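**Rulstead Allotments and Gardens Newsletter, 05/02/2023**

## Painting and repainting the old garden furniture

Several members have asked what to do with outdoor tables and benches that have gone patchy over the winter. The damp spell in February did a lot of damage, and the shared furniture behind the Ovthorpe Road hut was among the worst of it. Reshma Mokoena and Gert Rampersad spent two weekends working on it, and this item sets out what they did for anyone planning the same job at home.

Start by washing everything down with warm water and a little dish soap. Use a stiff brush on the corners and the undersides, where algae builds up. Rinse and leave the pieces under cover until they are fully dry. Gert left the benches in the hut for 21 days and says a shorter wait gave him bubbles in the paint last year.

Scrape off anything that lifts with a fingernail, then sand by hand. You don't need to get back to bare wood if the old coat is holding. Wear a mask. The hut was put up in 1881 and nobody has a full record of what was used on the furniture over the years, so if you think you have old lead paint, don't sand it at all. Buy a test kit first.

For the top coat, Reshma used an exterior satin in two thin coats. One thick coat takes longer to cure and marks easily. She did the legs first with the pieces upside down, then turned them over for the tops. Small tins are poor value. The group order came to 54 dollars for enough to cover both benches and the long table, with a little left in the tin for touch-ups.

Choosing a color caused more discussion than anything else. Elmarie Zulu wanted the dark green used on the gates. Soon-im Ha brought in chips of paler shades and pointed out that a light surface stays cooler in July and shows spilled soil, so it gets wiped. The pale side won. If you are choosing for yourself, look at the chip outside in the morning and again late in the day. Greens shift more than most colors and can look yellow in strong sun.

Patchy color is not always a fault, either. A second shade worked in loosely over a light green will hide stains and scratches better than one flat coat.

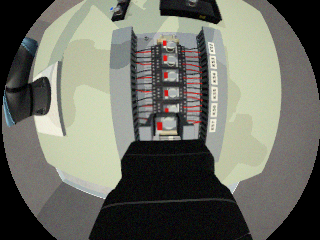

*Light green with patches of darker olive and beige.*

Leftover paint should not go down the drain or in the regular trash. The county site takes it on the first weekend of the month, and the gate code for members is 1214 if you want to leave tins in the hut until then. Put your name on the lid.

Oratile Du Plessis has the sanding blocks and two spare brushes. Ask her if you need to borrow them, and please return the brushes clean. The next job is the rail by the water tank, which needs one dry weekend and two people.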